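Workplace & Careers > Warehouse and light assembly

They want us to teach the robots our kitting job. What happens to us after?

Posted 12 Oct 2023 by benchfour

I do kitting at a small parts supplier, the Listeck building if anyone here knows it. There are 12 of us on days. We sort small stuff into divided boxes, close them, label them, on to the next one. In September management brought in an outfit called Tiltthorpe and now a few of us spend part of each shift doing the same job with a gripper in each hand while it all gets recorded. The recordings are supposed to train a pair of arms called Hirnard.

The line from upstairs is that the arms will take the boring part and we'll "move up to higher value tasks." I asked my lead what those tasks were and she said they were still being worked out. I'm 52 and I've heard this kind of thing before, at a place that isn't open anymore.

Has anyone been through this? Do I get a say in whether I do the recording? And should I be slowing down, or what?

3 replies

Fiona Guthrie
Marked helpful by the poster

We went through something close to this at Buchanan, where I was a shift lead. Some of what you're told will be true and some of it will be wishful.

The arms were slow. They were fine on one part in one tray, and then purchasing changed the tray and we were back to doing it by hand for weeks. So I wouldn't expect to be out the door by spring. What did change was the mix of work. Two people ended up mostly clearing jams and picking up dropped parts, which they hated, and when somebody left the job wasn't posted again. No layoffs were ever announced. The crew just got smaller.

Don't slow down on purpose. It gives them a reason to write you up and it won't stop anything. Get these in writing instead:

Whether recording counts toward your rate. Ours didn't at first, and people's numbers looked terrible. Working with grippers takes far longer than using your fingers, so ask for those hours to be left out completely.

Who keeps the recordings, and whether they can be used to judge you.

What the "higher value tasks" are, what they pay, and who gets trained first. If there's no pay grade attached, I'd treat it as talk.

Whether you can turn it down. That depends on your contract and your state. If you have a union, call the rep before you sign anything.

dockside_ray

lol they told us 500 boxes a day when ours went in. Never saw it. Take the overtime while it's there

tmarsh_kits

I'm on the recording side at a different site, so here's what a session is like, for whoever lands on this page later. It's dull more than sinister. You sit down at a white table with a gripper in each hand, cables hanging off both, and work on something tiny. Mine is a gray see-through organizer with the lid open and a couple of little yellow pieces that look like foam earplugs. I can do that with my fingers without looking. With the grippers I have to think about every move, and after about an hour my forearms ache. Ask for breaks.

I don't buy the "partner in the process" speech either. We get the same hourly rate as before, and whatever the arms learn, they learn from us. I brought that up at a meeting and got a nice nod.

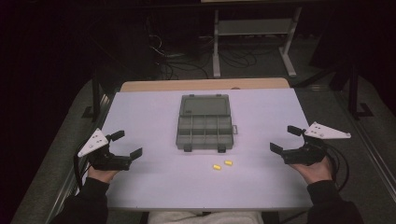
Related discussions in Warehouse and light assembly

Can my employer change my job title without changing my pay?
Wrist and forearm pain from bench work, what helped you?
Cross-training offers: worth taking or a trap?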